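Review: the Coughlan Bench Practice Pack for hand-held grippers
Posted Apr 25, 2021

I have been meaning to write this one up for ages, and the kettle has just boiled, so settle in. We run tabletop recordings with hand-held grippers (one in each hand, marker cubes on both, everyday objects on a table) and for a long while our rules lived on a whiteboard that got wiped every time somebody needed to draw a floor plan. So when I saw that Coughlan had put out a proper set of written practices for exactly this sort of work, I ordered it the same afternoon. It was $279 with shipping to Canada, and I did wince a little.

What you get is a ring binder of 200 pages, a set of 16 wipe-clean cards for keeping by the bench, and a pad of tear-off session sheets. The binder is heavier than you'd think! The rings close properly, though, and after a winter of being hauled about it has only lost one corner of the cover.

The binder is divided into six sections, and I'd tell anyone to begin with the second, "Markers and Sightlines". It's the best thing in the pack by a long way. The rule is easy enough to say: before each session, look over every face of both cubes for scuffs, lifted edges and fingerprints, and then hold your hands in the working position and check that sleeves and straps stay clear of the printed squares. We'd been doing the first half of that for ever and had never once done the second. Loose sleeves are a real nuisance, and the card for this section has a lovely clear drawing of where fabric should stop. I've pinned ours at eye level.

The section on laying out a table is nearly as good. Coughlan wants you to write the starting layout down in words before anybody picks up a gripper, including the things you don't plan to touch. I grumbled at this. A plant is a plant, I thought. Then I tried to rebuild a desk layout from August using only my own notes, and had no idea which side the plants had been on or whether the clock was even out that day, and I have been filling in the layout box like a good student ever since.
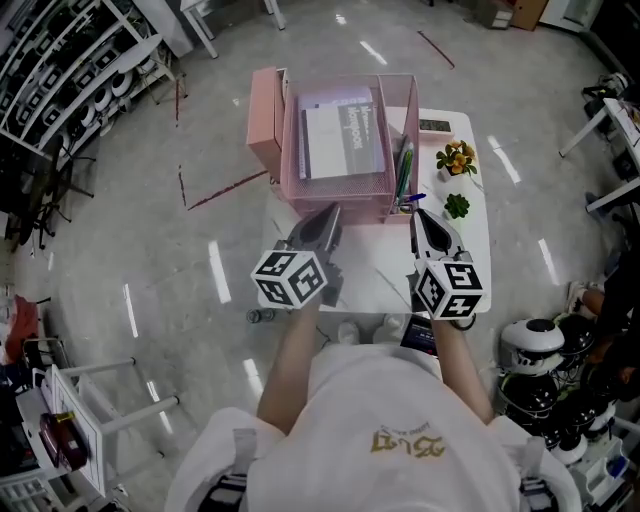

A desk-organizer session, with both grippers in use and the books and pens in the pink wire mesh.

Desk sets like that one are where the pack earns its keep for us. Wire mesh gets its own half page, under "Objects that catch", with the advice to come at it slowly and to practise the approach a few times with the recording off. Pens are in there too. The binder suggests agreeing ahead of time what counts as a finished placement for long thin things, so that one operator doesn't call it done with a pen leaning out at an angle while the next one spends ages straightening it. We had a very long and friendly argument about that over lunch and ended up writing our own line on the card in grease pencil.

Now for the parts I'm less fond of. The section on floors and walkways is thin. It tells you to mark off the working area with tape and keep visitors on the other side, and then more or less leaves you to it. Our room is shared, with other equipment on shelves and benches and people coming and going, and I would have liked some real guidance about what to do when somebody wanders into view halfway through a take. Do you stop? Note it and carry on? We settled on finishing the take and putting a tick in the margin, but I'd have paid for a proper opinion. Shiny floors and overhead lights get two sentences between them, and one of those sends you to an appendix that talks only about windows.

The session sheets are a bit fussy as well. There's a box for the operator's initials at the top and another at the bottom, and the space for comments is about as wide as a bus ticket. I photocopied one, cut it up, glued it back together with more room, and that's the version we use. (Sorry, Coughlan.)

I should mention the alternative, as a few of you have asked. The Vokier guide is much cheaper and comes as a download, and if you work alone it may be all you need. It covers charging, storage and strap fitting very nicely. It has next to nothing on object layout, though, and the tone is rather stern, all "must" and "shall", which my lot simply stopped reading. The Coughlan writers sound like they've had sore forearms themselves. There's a whole page on taking breaks, with a plain instruction to put the grippers down on the stand between takes and let your arms hang. It's my favourite page in the binder.

Would I buy it again? Yes, for a room with several operators in it, and I'd order a second set of cards at the same time because ours keep migrating to the other bench. If you're on your own, borrow a copy and read the marker section with a notebook beside you. Refill sheets are sold separately, and mine took three weeks to arrive.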